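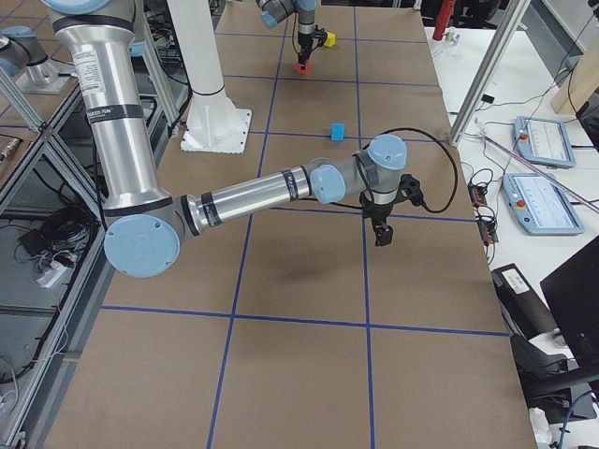

FOR IMMEDIATE RELEASE

Clurkdale student robotics club opens its doors Sunday, two-arm block sorting on the program

CLURKDALE - The Povamlow Robotics Club will hold its fall open house this Sunday at 2 p.m. in the automation lab at Clurkdale Technical College. Free. Kids welcome, under 12 with an adult please. Use the side entrance off the parking lot, front doors are locked on weekends.

Main event is the Grellard Run, the club's project for this year and its entry in the regional student automation meet in the spring. Two robot arms, one table, small colored blocks. The table is papered over and taped off in blue squares, and each team writes a program that tells the arms which block goes to which square. Both arms have grippers and both work the same table, so the teams have to plan who moves when. That part has eaten most of the semester.

"First week we had them taking turns, very polite, very slow," said club adviser Ľubica Sokol, who teaches the evening controls class. "Now the students want them moving together. So there is a lot of math on the whiteboard and a lot of pizza."

Scoring is simple. Right block, right square, points. Dropped block, no points. Touch the other arm and the run is over. Each team gets 4 minutes on the clock, best practice score so far is 700, held by the second-year team, and the first-years would like everyone to know they are coming for it.

Blocks are red, yellow and light blue. Visitors can pick the starting layout for the afternoon runs, sign up at the door. First come first served.

Also on Sunday:

Teach pendant basics, 2:30 and again at 3:30. Students will walk small groups thru jogging an arm by hand, and what the red button is for.

Tape and paper table. Younger kids lay out there own grid and play the paper version of the game. No electricity involved.

Q&A with Sokol on the spring certificate classes, 4 p.m.

The club raised $3,658 toward travel and spare gripper fingers at last month's yard sale and the raffle at Urban Hardware. Thank you to everybody who came out, and to Urban for the loan of the tent. Still short on the van. Donations taken at the door, cash or check.

Room holds 50 so there may be a wait for the first run. Please stay behind the yellow rope while the arms are powered. Closed-toe shoes for anyone doing the pendant session.

Media: arrive by 1:30 for setup and interviews. Students under 18 need a parent's OK before being photographed, Sokol has the list. Contact the Povamlow Robotics Club thru the college front office, weekdays.

###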